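Everything ends up on the bed: how do you clear it and keep it clear?
Home and Tidying > Bedrooms
Asked by prateo_26, October

My bed has turned into the place where things get put. Shopping, snacks, packets of face masks, clothes that have been folded and then not put away. At night it all goes on the floor or the chair, and in the morning it comes back. I live in one room with a wardrobe and not much else, so there is no spare table to sort on.

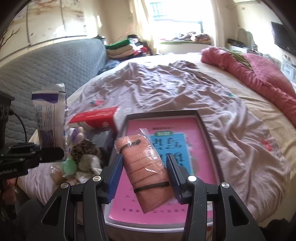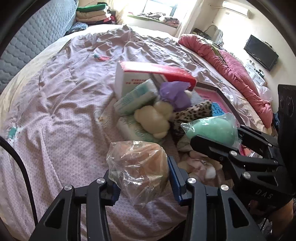
I have tried to clear it properly a few times. I start with the clothes, then I find something that belongs in a bag I haven't opened, then I go looking for the bag, and by then it's late. What I want to know is what order to do it in, and what people use to hold the small stuff. The small stuff is the worst part. Unopened masks, sachets, little bits of cloth, things still in their plastic.

I also don't know what to do with boxes that are nearly empty. I keep them in case I need them and they take up more space than what's inside.

I can buy one or two storage things but not a whole set of shelves. The gap under my bed is 14 cm.

hovuta
Helpful to 73 readers

Do the food first. It's the quickest group and the one that does harm if you leave it. Anything opened gets eaten, clipped shut or thrown out. Anything sealed goes in one bag and straight to the kitchen or wherever you keep food. Then shake the sheet out of the window or over the bath.

After food I would go in this order:

Rubbish and empty wrapping. Keep a bin bag hooked on the door handle so you aren't walking back and forth.
Clothes that are already folded. They only need carrying to the wardrobe. Don't refold them.
Blankets and soft toys. Put them on the chair for now.
Packets and small things. Leave these till last, when there is room on the bed to spread them out.

The mistake I used to make was the one you describe, stopping to find where each thing lives. If you pick something up and don't know where it goes, put it at the foot of the bed and carry on. At the end you have one heap of things without a home, and it's smaller than you expect. Mine was mostly chargers and hair ties.

For face masks and anything else sealed flat, stand them upright in a shoebox like cards in an index. You can see the edges and take one from the front. Lying flat in a heap they slide about and you buy more without knowing you've got them. I keep mine in an old Pranum boot box cut down to half height and it holds up to 100 of the thin single packets.

Nearly empty boxes: tip out what's left, put it with the rest of its kind, flatten the box. If the instructions are printed on the box, cut that side off and keep it in with the things.

Under the bed, measure again with the mattress on and somebody sitting on it. Slats drop a bit. I bought drawers that fitted on paper and they scraped every time.

Holmgren_flat
Helpful to 26 readers

Agree with most of the above but I'd do the clothes first, before food. They are the biggest thing and you can see the bed straight away, which helped me keep going. Food in sealed packets isn't going anywhere in ten minutes.

For under the bed get the soft zip bags, the low ones, with a handle on the short end. Hard plastic boxes with wheels are nearly always too tall for a gap like yours. Put spare blankets in them and that frees a wardrobe shelf for the small stuff. Check the bag when it's full, as they bulge in the middle. I can only fill mine two thirds or it won't slide.

Framed pictures should go up on the wall or on top of the wardrobe the same day. I left one leaning on my pillow for weeks and ended up putting my knee through it.

As for keeping it clear, I bought a laundry basket and stood it by the door. Whatever I bring home goes in that and not on the bed. When it's full I have to empty it before I can use it again. Some weeks it stays full for a while, but I can get into bed.

soapdish73
Helpful to 2 readers

make the bed as soon as you get up. less tempting to put stuff on it. also get a hook for bags

Comment from prateo_26

Thanks all. Measured again with me sitting on it and I lose more than a centimetre in the middle, so I will look at the soft bags. Going to try clothes first and then food. The shoebox idea is good and I have two already, both nearly empty.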